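About Harkbridge

What We Do

We write rules for robots, and then we make people follow them. The robots have been easier.

More exactly, Harkbridge writes, tests and teaches bench rules for small automation: the arm on a table, the gripper that sorts parts, the cell in the corner of a shop that somebody set up over a long lunch. Big car plants have whole departments for this kind of thing. Our customers have a person named on a form. We work for that person.

We started out as a repair business. A shop would call to say its arm had gone wrong, and we would drive over and find the arm doing precisely what it had been told by three different people, none of whom had written anything down. After enough of those visits we noticed that we were charging for a screwdriver and mostly using a pencil. The sign over the door was changed in January. Some of the older invoices still say Repairs, and we still own the screwdriver.

The Bench Book

Our main product is the Pungate Bench Book, named after the building where we wrote it, which had a leaking roof and very good parking. It contains 60 rules. An early draft had 700, and we are told it was thorough. It was also used to hold open a fire door at a customer's site, a breach of rule 412.

The present edition fits in a coat pocket. Each rule is one sentence, and each has to survive being read aloud to someone who is in a hurry. A few that people ask us about:

Clear the bench to what the task needs. Your coffee is not part of the task.

Mark the edge of the work area where a person walking past will see it, and don't move the marking to suit the person.

Write down the starting layout before the first run, in words a stranger could follow.

Change one thing between runs. If you changed two, say so and start the count again.

Whoever stops the arm writes down why. "It looked funny" is a perfectly good reason and we have acted on it many times.

A stop button you have to lean over the arm to reach is a decoration.

There is no rule about wearing a tie. There was one in the 700, and it was against.

How We Test a Rule

Every rule is tried on our own benches before it goes in the book. We like plain tasks for this. Complicated tasks make people feel clever, and people who feel clever skip the checklist. So most of our days are spent with a board and some toy-like shapes in bright colors, a set of written instructions, and a staff member who has been asked to follow the instructions even where they are plainly wrong. The work is less dull than it sounds, though by late afternoon it is close.

The layout rule alone took up most of a winter. "Put the pieces on the board" gave us a different board from everybody who read it. "Put the pieces toward the back and leave the front half clear" did much better. We then lost two weeks to the question of which side of a board is the back, and the book now says that too: the back is the side away from the operator, and the operator is told where to stand. 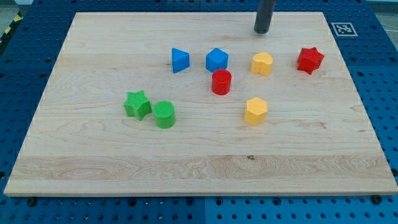 One customer wrote to us that all this was a lot of paper for moving a heart and a few stars, and that her crew could lay out a board like that by eye. We agreed that they could. We asked her to have two shifts do it by eye and compare. She ordered the book in the spring, along with a second copy for the night shift, and has since sent us four corrections to it, all of them right.

We keep a log of every trial that teaches us something. It stands at 1079 entries. We had planned a small party at 1000, but entry 1000 turned out to concern a cake left within reach of a moving arm, so the party was held in the hallway.

Training

The Kuvudness course is our two-day class for people who will run a bench. The word was a typing error in the first handout. We never found out what it was meant to say, and by then customers were asking for it by name.

Day one is spent on the book. Day two is spent on a bench, with the instructor quietly introducing mistakes of the usual kinds: a piece turned on its side, an old program with a new date on it, a colleague who leans in to help. You pass by stopping the arm when you should. You do not pass by being fast, and we have had to explain this to some very fast people.

We take up to 60 learners a season, in small groups. Bring flat shoes and something to write with. Long sleeves will be rolled up at the door.

Sani

Sani is our checking service. Twice a year one of us comes to your site, watches a normal working hour, and compares what we see with what your paperwork says. You get a short report with the worst thing on the first page. We used to open with a compliment, and found that readers stopped there.

We don't give out gold, silver or bronze. A bench meets the book or it has a list. Most benches have a list. Ours had one last time, with three items on it, and the one about the label on the drawer is still being discussed.

What We Don't Do

We don't sell arms, grippers or guarding, and we don't take a fee from people who do. We can't tell you whether your machine meets the law where you are; for that you need someone licensed to say so, and our rules are meant to sit on top of the legal ones and never in place of them. We don't write rules for things we haven't run ourselves. This has cost us some interesting work with drones.

Working With Us

The office is open from 8 a.m., and the benches run until 4 p.m., when they are shut down in the order given on the wall. Visitors are welcome if they call first. You will be asked to sign in, read one page and stand behind the line. The page is short. Please do read it, as the person at the desk will ask you what it said.

Suggestions for new rules can be sent to the office at any time. Tell us which old one you would take out to make room.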